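# Compte rendu de visite : plateforme logistique et centre de reconditionnement Gritero

**Site de Stusunstead, 12 avril 2022**

La délégation a été reçue à l'entrée principale du site par M. Frans Van Hecke, directeur des opérations de l'enseigne Gritero. La visite portait sur la préparation des opérations promotionnelles de printemps et sur la filière des tablettes et liseuses reconditionnées, ouverte en mars. Elle s'est achevée par un échange avec l'équipe chargée de la tarification.

## Présentation du site

Le bâtiment de Stusunstead regroupe la réception des marchandises, le stockage des produits électroniques grand public et l'atelier de contrôle. Il emploie 122 personnes et dessert les magasins de l'enseigne ainsi que la vente en ligne. Les deux canaux puisent dans un stock commun depuis la mise en service du logiciel Clevix, qui réserve l'article dès la validation du panier ou, en magasin, dès l'émission du bon de retrait.

M. Van Hecke a rappelé que cette organisation répondait aux difficultés rencontrées lors des précédentes ventes de fin d'année. Certains modèles annoncés en promotion étaient alors vendus deux fois, une fois en ligne et une fois au comptoir, ce qui donnait lieu à des annulations tardives et à des réclamations.
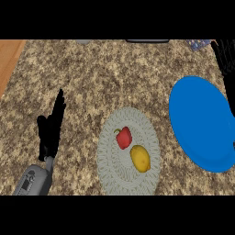 Comment l'enseigne garantit-elle la disponibilité d'une tablette annoncée en prospectus ? Le stock promotionnel est isolé dans Clevix avant l'impression du prospectus, et l'offre est retirée du site dès que le dernier exemplaire réservé est vendu.

La délégation a demandé si les clients étaient informés du nombre d'exemplaires restants. Cette information figure sur la page du produit pour la vente en ligne. En magasin, elle est communiquée sur demande par le personnel de caisse.

## Filière des appareils reconditionnés

Les tablettes et liseuses reprises aux clients sont confiées à la société Ruddock, prestataire établi dans l'enceinte du site. Le contrôle suit une grille unique : état de l'écran, autonomie de la batterie, port de charge, effacement des données et réinitialisation du compte d'origine. Au cours du premier mois d'activité, 1089 appareils ont été enregistrés à l'entrée de l'atelier.

Les appareils remis en vente sont classés en 2 catégories, selon leur aspect extérieur. Tous bénéficient d'une garantie de 12 mois, quel que soit le prix de vente. Les appareils dont la batterie n'atteint pas le seuil fixé par la grille sont dirigés vers la récupération de pièces.

Le responsable de l'atelier a signalé deux difficultés. La première concerne les appareils encore liés au compte de l'ancien propriétaire, qui ne peuvent être traités sans son intervention et immobilisent des rayonnages. La seconde tient à l'approvisionnement en chargeurs, une partie des reprises étant déposée sans accessoires. Gritero étudie la vente de ces appareils sans chargeur, avec une remise équivalente.

## Tarification et annonces promotionnelles

L'équipe de tarification a exposé le calendrier suivi pour chaque opération. Les prix sont arrêtés par la direction commerciale, saisis dans Clevix, puis relus par une seconde personne avant transmission à l'imprimeur. Le prix de référence affiché à côté du prix réduit est extrait de l'historique des ventes et ne peut être modifié manuellement.

La question des fuites a été abordée. Des extraits du prospectus de printemps ont circulé sur des sites spécialisés avant la date prévue, avec un prix erroné pour une liseuse d'entrée de gamme. L'enseigne n'a pas publié de démenti et a répondu individuellement aux clients concernés. L'accès aux maquettes est désormais nominatif. 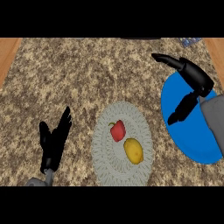 ## Observations et suites à donner

La délégation relève la clarté des procédures de réservation du stock et la bonne tenue des registres de l'atelier. Elle souhaite que la mention « reconditionné » apparaisse dans le titre des annonces en ligne, alors qu'elle ne figure actuellement que dans le descriptif.

M. Van Hecke s'est engagé à transmettre la grille de contrôle appliquée par Ruddock, ainsi que la procédure relative aux appareils restés liés à un compte. Ces documents seront annexés au présent compte rendu dès leur réception.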